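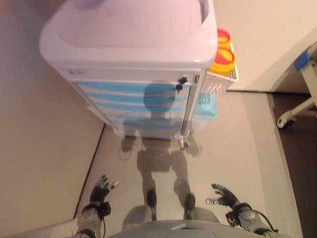

Plandunum bone bed: bulk density and the level 3 contact

siriwan_k
Has anyone here worked through the level 3 material from Plandunum? I'm re-entering the 501 faunal specimens from the old catalog and the depth readings don't agree with the section drawing. The drawing puts the contact at 90 cm below datum. The catalog has 33 specimens tagged level 3 that plot above it.

tuffaceous
Which datum? The Gredetti trench and the main pit used separate ones. The main pit datum was moved in the second season.

siriwan_k
Main pit, second season. I already applied the correction from Mahawong's field notes.

hboettcher
Then check the dip. The contact isn't flat. It drops toward the river side, and a single depth figure only holds at the north wall. I would plot x/y first and see if the odd ones cluster uphill.
Hartmut Böttcher

molar_row
Disagree with treating this as a geometry problem. I looked at part of that collection in February and the matrix stuck to several "level 3" bovid teeth was the coarse gray sand from level 2. Reworking or mislabeling would explain it better than dip.

hboettcher
Adhering matrix is weak evidence on teeth that were washed and rebagged twice. Do you have grain size data?

molar_row
No, hand lens only. But the abrasion was stage 2 on most of them, and level 3 teeth are normally fresh.

tuffaceous
Abrasion stage varies a lot between observers. Oranuch Mahawong scored the same tray twice and got a different stage on a fair number of them.

siriwan_k
Plotted them. Most sit on the uphill side, so dip accounts for those. Six don't fit - they are all from one square, and all were entered in the same handwriting.

molar_row
Those six are probably the ones I saw. Look for the square number written over an erasure.

hboettcher
I'd keep them as level 3 with a query flag until someone runs the sediment. Don't reassign on handwriting.

molar_row
And I'd leave them out of the NISP for both levels. A flag gets lost the first time the table is exported.

siriwan_k
Flagged in a separate column for now. I'll post the x/y file tonight after 9.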